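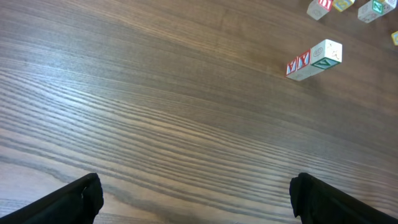

Gripper open over the table, with alphabet blocks in a row and more towards the back.

About Nuvbridge

Nuvbridge writes and tests handling rules for small robot arms. Our customers are mostly workshops, colleges and packing firms that have bought one or two arms and need to know how to run them safely and get the same result each time. We are based on the Astholm estate, in a single-storey unit with a test room, a small office and a store.

Berwyn Sayce started the company after a long spell as a maintenance fitter. He had worked with plenty of machines that came with a thick manual and no agreed way of using them. Each shift did things its own way, and when something went wrong it was hard to say which way had been in use. The first thing he wrote under the Nuvbridge name was a two-page sheet on how to start an arm in the morning. We still use it, with a few changes.

What we do

We write procedures, try them out on our own tables and then go through them with the people who will use them. A procedure from us covers who may switch the arm on, where people may stand, how fast the arm may move, what the gripper may pick up and what has to be written down afterwards. We keep the wording short. If an operator has to read a line twice, we rewrite it.

We also check procedures that customers have written themselves. We send back a marked copy and a list of the points we think need work, in the order we would fix them. You are free to ignore our advice, and we won't sign off a procedure we don't agree with.

How we work at the table

Much of our testing is done with ordinary things on an ordinary tabletop. Wooden alphabet blocks are good for this. They have flat faces and square corners, and the letters make it easy to say in a log which block was meant and which way up it was. A row of blocks set side by side also asks more of a gripper than one block on its own, as the fingers need room to come down without pushing the neighbours.

Our house rules for table work are these.

The start position is written down before the arm moves. This includes any objects at the edges of the table, even if the task does not use them.

Fingers are fully open on approach unless the procedure gives a set width.

One person runs the arm and that person's name goes on the sheet. If they leave the room, the arm stops.

Hands stay off the table while the arm is live. To straighten a block, stop the arm first and say so out loud.

Speed goes up in steps, and only after a clean set of runs at the step below.

A failed pick is logged the same way as a good one. We don't delete runs.

Grip pads are looked at before each session — top, sides and the fold near the tip — and changed if there is any doubt.

Lighting is part of the setup. A polished table can throw back a strong shine from overhead lamps, and a wrist camera may see the same block differently on the bright side of the table and the dark side. We ask for tests on both.

Our rule book

The rules are kept in one book, which we call the Wiegand book after the first arm cell we wrote it for. It now has 408 entries. Each has a number, a plain statement of the rule, a short note on when it applies and the month it was last read through. The whole book is reviewed every December. Entries that no longer match how people work are changed or taken out, and the old wording is kept at the back so that customers can see what was different.

We log every test session against the entries it relied on. There are 2298 sessions on file, nearly 2000 of them from our own test room and the rest from customer sites. When a customer asks why a rule is there, we can usually find the sessions that led to it.

Where published safety standards apply, our procedures sit underneath them. We do not offer certification and we are not a test house. If you need a formal assessment, we will tell you so at the first meeting and help you get your papers in order for it.

Training

We run a one-day course called Gruvico for operators and supervisors. The morning is spent on the rules and the afternoon at the table, with each person setting up, running and logging a task from start to finish. So far 448 people have taken it. Groups are kept to six so that everyone gets time with the arm. There is no written test, but you do have to fill in a full log sheet that another person in the group can follow.

Visiting us

Visits are by arrangement. The test room is open to visitors from 9.30 am, and we ask you to sign in at the office first. Please wear flat, closed shoes and tie back long hair. Photographs are fine when the arm is stopped.

For a quote, send us a short note saying what arm you have, what it picks up and who works near it. Berwyn reads these himself and normally replies within the week.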